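Questions I get asked a lot about the Grotutcombe seed swap, updated July 2026. I'm Heather MacRitchie and I run it from my kitchen, so if I've missed something, drop me a line and I'll add it.

## Do I need to bring seeds to take seeds?

No! Come empty-handed your first time and take up to 4 packets. After that I'd love it if you brought something back, even if it's just a twist of paper with a few beans in it. We had 220 packets left over last autumn, so you really won't be depriving anyone.

## Can I bring shop-bought packets?

Yes, opened or unopened. If it's opened, fold the top over and put a bit of tape on it, or you'll have lettuce seed all through your bag (I've done this, and I still find them in my coat). Please don't bring anything more than three years out of date, and leave parsnips at home unless they're this year's. Old parsnip seed is a heartbreak.

## How should I label my own saved seed?

Name of the plant, variety if you know it, the year you saved it, and your first name. Pencil is better than felt tip, which goes a horrible brown smudge if the envelope gets damp. If you don't know the variety, say so and tell us what it looked like. Krystyna Sobczak's "yellow courgette, a bit bendy" went faster than anything with a proper name.

## Will squashes and pumpkins come true from seed?

Probably not, unless you hand-pollinated them or yours were the only ones for a good way round. They cross with each other at the drop of a hat. I grew one a few years back that looked like a marrow and tasted like wet cardboard. Tomatoes, peas and French beans are much safer if you're just starting out.

## What about cauliflowers and other brassicas?

Please don't save these for the swap. They cross with their cousins very easily, and most of them need a second year before they'll flower, by which time you'll want the bed back. Shop packets are fine and we always run short of them.
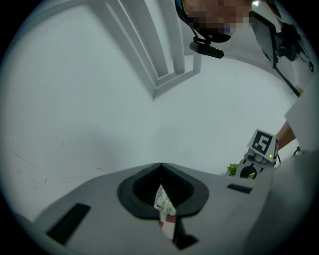
*A small printed card or flat box, in white, pale green and red.*

## When should I sow what I take home in summer?

Spring cabbage, winter salads and chard can all go in during July and into August. Water the bottom of the drill before you sow — it makes more difference than watering on top, especially with lettuce, which sulks and won't come up in hot soil. I sow mine in the evening and put a bit of old board over them for the first couple of days.

## Where should I keep the rest?

Somewhere cool, dark and dry. Not the shed, and not the greenhouse. I use a biscuit tin in the back bedroom, and Miłosz Kaczorowski keeps his in a jar in the fridge with a spoonful of dry rice at the bottom. Both work.

## Can you post seeds to me?

Within the UK, yes. Send me a stamped envelope and a list with a couple of second choices on it. I can't send anything abroad, sorry, the rules are a muddle and I'm not brave enough.

## Do you take plants as well?

Spare seedlings are welcome, but they need to go home with you if they aren't taken by the end. Glória Barreto usually has tomatoes going in spring, so ask her early. No mint, please, unless it's in a pot.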